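Healthy Homes at Orkora: Progress Report to the Zomberg Fund

3 min read
Print | E-mail

We are now well into the second half of the grant period, and the news from Orkora is good. The damp survey is finished, the repair crew is busy, and more households are asking to join than we had planned for. When we wrote to you in January we were still arguing over which streets to start with, so it feels great to be sending you results!

The survey covered 60 homes in the streets between the river and the old Bundska mill. Masanobu Sakamoto led it with two trainees from the college, and they went into every room, including lofts where people would let them. They measured moisture in the outside walls, checked the fans and vents, and asked each household how they heat the place and where they dry their clothes. The worst readings were nearly always on north walls behind large furniture, and in bathrooms where the fan had stopped working years ago.

Of the homes surveyed, 19 needed work that couldn't wait for summer. Most of it has been simple: new fans, cleared gutters, resealed windows, a few lengths of downpipe. The Ó Dálaigh yard has let us buy at trade price and store materials under cover, a huge help during the wet weeks. Two houses on Mill Row turned out to have failed roof flashing, and those jobs are still open while we wait for a dry spell and a scaffold.

We also want to tell you about the evening sessions, which have gone better than any of us dared hope. Chinyere Odukoya runs them in the community hall at 6:30 p.m., and people bring their own questions (and a surprising number of pieces of moldy wallpaper in sandwich bags). She explains where the water in the air comes from, why a lid on a pan makes a difference, and how long to leave a window open after a meal. Several families have started keeping a humidity log on the fridge door, and the children seem to be the strictest about filling it in.
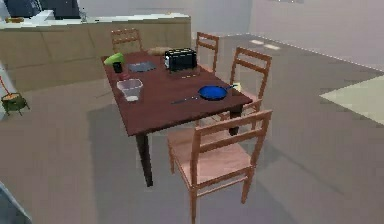 Kitchens will be the main subject for the rest of the grant. The survey showed that a lot of families cook, eat, do homework and dry laundry in one room, and that room often has the weakest ventilation in the house. We would like to fit quiet fans that run at low speed all day, and Masanobu has drawn up a short list of models that our own crew can install without opening up the ceiling.

On money, we are slightly under budget. Some $4,000 set aside for hired moisture meters has not been needed, thanks to a loan from the college, and we ask your permission to move it to the kitchen fans. Staff costs and travel are as planned.

Still to do before the next report: finish Mill Row, repeat the wall readings in the repaired homes, and get the tenants' booklet back from the translator. Chinyere would be delighted to have someone from the Fund at one of the evening sessions, and can send you the spring schedule as soon as the hall confirms it.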